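Scanning ink drawings without losing the pale washes?
Posted in Studio & Materials
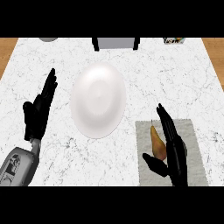

White dish on the marble top.

Posted by wistis_inkpot, Tuesday, September 1, 2026

Hello everyone! I've been reading this board for ages and finally have something to ask, so please bear with me if it's been covered (I did search, but most of what came up was about comics with hard black line and no wash at all).

I draw with a dip pen and then go over the drawing with very thin gray washes, sometimes three or four of them, one over the next. On paper they look lovely, soft and cloudy, which is the whole reason I put up with the mess. When I scan them, though, the palest washes just disappear. The sky goes flat white, the shadows under the eaves turn into a hard-edged gray shape, and the paper texture comes up speckled as if I'd spilled pepper on it. I scan at 225 dpi in grayscale on an ordinary flatbed, using whatever the scanner program picks for me.

I have a set of 6 drawings of the old row houses in Ornska that I promised to a small press for a booklet, and they want files by the end of September. The paper is a fairly rough watercolor sheet, if that matters. Should I be scanning in color even though everything is gray? Is my resolution too low? Or is it time to give up and pay somebody? I'd rather not, as the nearest decent shop is a long drive from me and I don't love the idea of the originals riding around in the back of my car.

Thank you so much in advance, and sorry for going on!

Stavros Kovačević

Welcome! You're closer than you think, and I wouldn't go paying anyone just yet.

The first thing I'd look at is the automatic exposure in your scanner program. Most of them look for the lightest part of the sheet and push it up to pure white, which is fine for a typed letter and terrible for a pale wash. Find the advanced or professional mode, whatever yours calls it, and turn off every automatic correction you can find: auto exposure, sharpening, dust removal, background removal, all of it. The scan you get will look dull and a bit gray, and the first time I did this I was sure I'd broken something. Leave it dull. All your washes are in there, and you can bring the whites up yourself afterward with a levels or curves adjustment, stopping as soon as the sky starts to thin out.

Then yes, scan in color, and at 16 bits per channel if your scanner offers it (it may say 48-bit color, same thing). Gray ink is hardly ever a true gray. Mine leans brown and my sister's leans blue, and you'll have more to work with if you make the conversion to grayscale yourself at the end. For resolution, 225 is low if the press is printing at full size. Ask them what they want, but I'd scan at 600 and keep those big files as your masters.

About the pepper: a flatbed lights the sheet from one side, so rough paper throws tiny shadows. Try scanning the drawing once, then turn it upside down on the glass and scan again, rotate the second one back in your editor, line the two up on separate layers and set the top layer to 50 percent opacity. It's fiddly and I usually do it with a cup of coffee and the radio on, but it softens the grain a great deal. Also make sure the sheet is truly flat. I leave a couple of heavy atlases on mine overnight before scanning.

I did a whole sketchbook from Urkov this way, 30 pages of fog and wet roofs, and the fog came through. Good luck with the row houses, and please show us when the booklet is out!

Gorazd Stojanović

Just photograph them. Window light, cloudy day, camera on a tripod pointing straight at the drawing. I quit scanning years ago.

vukcevic_prints

Stavros has most of it, so I'll only add a little. If you do go with Gorazd's camera idea, put a plain gray card beside the drawing in one shot so you have something to set your color balance from, and stand well back and zoom in, or your houses will bow outward at the sides. It can work beautifully, but for a small drawing with fine pen lines I still find the flatbed easier to live with.

The other thing is the printing. Very pale tones can drop out on press even when your file is perfect, and it depends on their paper and their machine. Before you send everything, ask if they'd run one page as a proof, and pick the drawing with the faintest sky. My own printer was quite happy to do it when I asked nicely, and I ended up darkening the lightest wash just a hair in two of the drawings.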